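Why Does a Cloth Drink Your Spill?
From the Plorton Pages for Curious People, kitchen section

You have knocked over a drink. It was not your fault. It was the fault of the mug, or the table, or your elbow, which has a long record of this sort of thing. Now there is a puddle, and a grown-up is saying "Get a cloth!" in a voice they can hear in Jandthorpe.

But why a cloth? Why not a spoon, or a plate, or your little brother?

Look at a towel very closely and you will find that it is mostly gaps. It is made of threads, each thread is made of lots of thin fibers twisted together, and between the fibers are tiny spaces. Water likes to cling to the fibers. It also likes to cling to itself. So when the edge of a puddle touches the cloth, the water creeps into the first gap, pulls more water in behind it, and keeps going. It will even creep upward, which is a bit rude to gravity. The grown-up name for this is capillary action. You may say it at dinner, but only once.

Plants do something similar. Water climbs through very thin tubes in the stem, with help from the leaves pulling at the top. A stick of celery in colored water will show you, if you can leave it alone overnight.

Try it yourself

You need 2 mugs, a paper towel and some food coloring. Half fill one mug with water and add 3 drops of color. Leave the other mug empty. Twist the paper towel into a rope and put one end in each mug. The rope should dip right into the water on the full side. Then go and do something else. The water will climb over the rim and start filling the empty mug, at the speed of a cat who has been told to come inside.

Do this on a tray. We had 237 letters after the last time we forgot to say so. 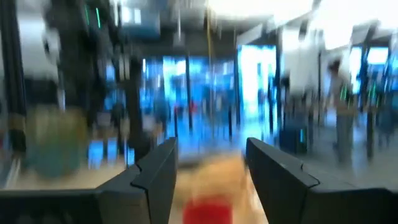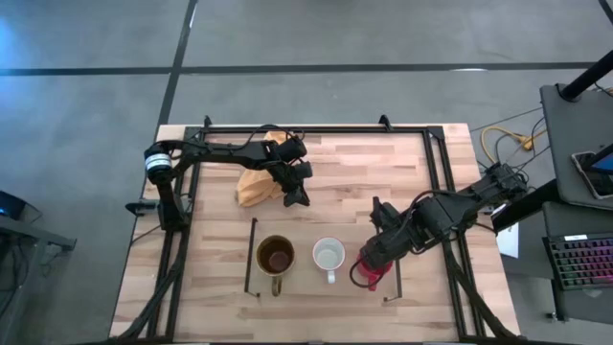
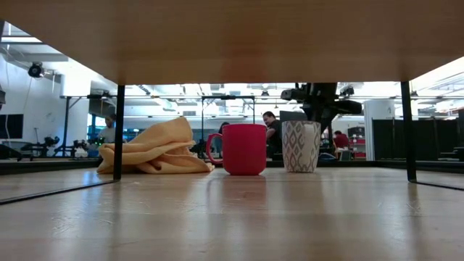
Cloths work best when you let them do the drinking. Most people scrub at a spill, which moves it to parts of the table that were perfectly happy before. Lay the cloth on top, wait, and then press. It helps to open it out first: one bunched up in a heap, like the pale yellow one beside the red mug in the last picture, has a lot of its fabric tucked inside where a puddle can't get at it. Once the cloth is full, wring it out over the sink. The gaps will be ready for more, and so, knowing you, will the elbow.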